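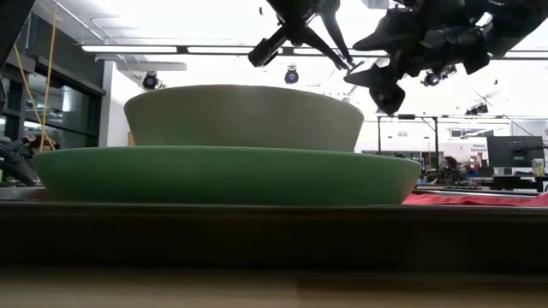 3.2 Vessel Size and the Reporting of Portions

The food diaries collected in Tadness and Plallholm asked participants to record what they ate, when they ate it, and how much. The first two items were completed with few gaps. The third proved harder. Most participants did not weigh their food, and the study protocol did not require them to do so. Instead, they wrote down amounts in the terms they used at home: a bowl, half a bowl, a small bowl, the rest of the pot. This section describes how such entries were converted to grams and what share of the resulting error can be traced to the vessel itself.

Of the 3,311 eating occasions in the combined sample at which a bowl was named as the serving vessel, 1,862 could be linked to an entry in the household vessel inventory. The inventory was completed at enrollment. Participants filled each bowl in regular use with water to the level at which they would normally serve soup or cereal, poured the water into a measuring jug, and wrote down the result. A further 1,216 occasions named a bowl that was not in the inventory but gave a relative size, such as "small" or "the big one." These were assigned the median volume for that size term within the same town. The remaining occasions carried no usable size information and were left out of the volume analysis, although they are kept in the meal timing results reported in Section 3.4.

Size terms were used consistently within households but poorly across them. In homes that owned a nested set, "small" and "large" referred to positions within that set, and the terms carried over to other bowls only rarely. Where bowls were stored one inside another, as with the narrower gray-green bowl and wider green bowl in Figure 4, participants tended to describe the inner one as small whatever its measured volume. Several bowls called small in Plallholm held more than bowls called large in Tadness. We therefore did not pool size terms between the two towns at any stage.

Conversion from volume to weight followed the Liapis procedure, with density values taken from the Prusevon food tables. For soups, porridges, and stews the procedure performed well against the weighed subsample. It performed less well for foods that can be heaped above the rim. Rice, salad, and dry cereal were underestimated in both towns, and the gap was widest at evening meals. A heaping factor was tested but not adopted. It improved the estimates for rice and made those for salad worse, and the diaries did not always allow the two to be separated when they were eaten together.

Shared serving raised a second difficulty. In Plallholm in particular, a larger bowl was often placed on the table and each person took from it into a smaller one. Some participants recorded the serving bowl, some recorded their own, and a few recorded both. Diaries were checked for this pattern by two coders working separately. Where both vessels appeared in one entry, the smaller was taken as the portion and the larger was disregarded. Where only the serving bowl was recorded, its volume was divided by the number of people listed as present. This assumes equal shares, an assumption that is plainly too simple in households with young children.

Bowls also changed during follow-up. The inventory was repeated after 18 months, at which point many households reported at least one bowl broken, given away, or replaced. Diary entries made between the two inventories were linked to the first unless the participant had noted a change. Repeating the analysis with the second inventory shifted individual estimates but left the ranking of participants by usual intake largely as it was.

Figure 4. Two bowls of different widths, nested.

The estimates used in Section 4 are those from the first inventory. Plates and mugs were handled by the same steps, with the size terms listed in Appendix B.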